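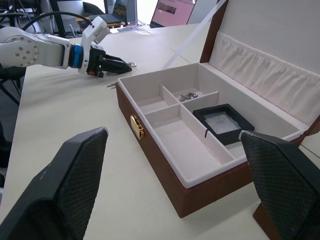
Nusell Pop, two-arm tabletop kit
Reviewed 22/04/2026

Putting jewelry away is my favorite test for a household robot, and I'd pick it over folding towels any day. A towel is big and forgiving. A chain is thin, slippery, shiny and usually in a knot, and it has to go in a slot not much wider than your thumb. So when I got time with the Pop, that's the job I kept coming back to.

I'll say it up front: I had a great time with this thing. It is still slower than me at everything I asked it to do, and I'd still happily clear a table for it.

The Pop is a pair of arms with two-finger grippers and a camera at the wrist, and you teach it by guiding it through a chore over and over. Nusell suggests 200 run-throughs for a small sorting job. I did 200 on the nose, spread over a lot of evenings, and the difference between the first batch and the last was huge. Early on it pinched at thin air next to a ring. By the end it was lining up, closing, lifting and setting down with a gentleness I didn't expect from something this solid.

Rings were the best part. Out of 764 logged tries with small metal pieces, it got 450 into the right compartment without help. You can read that as barely better than half, and fair enough, but watch it pick a skinny ring up off a flat tabletop and you'll grin too! That's hard. I fumble those myself.

Chains are another story. It can grab one, and it can lower one into a slot, but the tail end drapes over the divider and the arm goes off to its next job perfectly happy. Untangling? Forget it. Two grippers ought to be able to tease a knot apart, and I tried every way I could think of, and all I got was a tighter knot.

Lids are hit and miss. Opening one that's already unlatched went fine most of the time. Small clasps beat it nearly every time (the fingers are just too wide), so I open the box myself now and let the Pop take over from there.

Compared with the Tullovier Fladen, which I used last August, the Pop is quieter and much easier to teach. The Fladen has the stronger grip and is the one I'd want on a packing bench, moving boxes all day. For little fiddly things at home, the Pop wins easily.

Gripes: the setup guide skips the camera alignment step completely, the cables need more slack than you get, and I'd love a set of narrower fingertips.

Can it do your chores yet? A few, slowly, with you in the room. I'm keeping mine on the table and starting on buttons next.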